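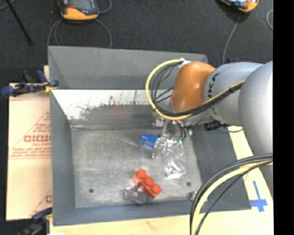 Ingvar Stougaard wrote to ask how the guards in a sneaking game always seem to know where he is, even when he has only poked one toe out from behind a barrel. Is the game cheating, he wanted to know, or are the guards really looking?

What a good question, Ingvar, and I'm glad you asked, because I wondered the very same thing when I was small (and lost a great many games while wondering it). The guards are looking, in their own funny way, so let's find out how they do it.

A guard in a game has no eyes. They're only painted on! What the guard does have is a shape, a bit like a slice of pizza, that starts at its nose and spreads out in front. Players call this the vision cone. You usually can't see it, but the computer knows exactly where it is, and many times every second it asks, "Is the player inside the slice?"

If the answer is no, the guard goes on strolling up and down. If the answer is yes, the computer has one more thing to check. It draws a straight line, also invisible, from the guard to you. When the line bumps into a wall or a nice big barrel, you are safe. When it reaches you, oh dear - you've been spotted.

Let's try it with a pretend game about a mouse called Lilo, who is creeping through Burnitell Castle to get to the cheese. The cat on the stairs has a slice that is 32 steps long. Lilo is 5 steps away, which sounds terrible, but she is standing behind the cat, and the slice only points forward. She can tiptoe right past, as long as the cat doesn't turn around.

Guards can have ears as well. When Lilo walks, the game draws a small circle around her feet. When she runs, the circle grows much bigger, and any cat inside it will come over to see what the noise was. That's why sneaking games so often have a button for crouching or walking slowly.

Now, a fair game doesn't sound the alarm the moment you're seen. Most guards have a little meter that fills up while you are in view, and you may see it as a question mark over their heads. Duck away quickly and it drains again, and the guard grumbles something about the wind and goes back to work.

So the next time you get caught, Ingvar, stop for a moment and look at which way the guard was facing, and whether you'd been running. Then have another go, and wait until its back is turned before you leave your barrel.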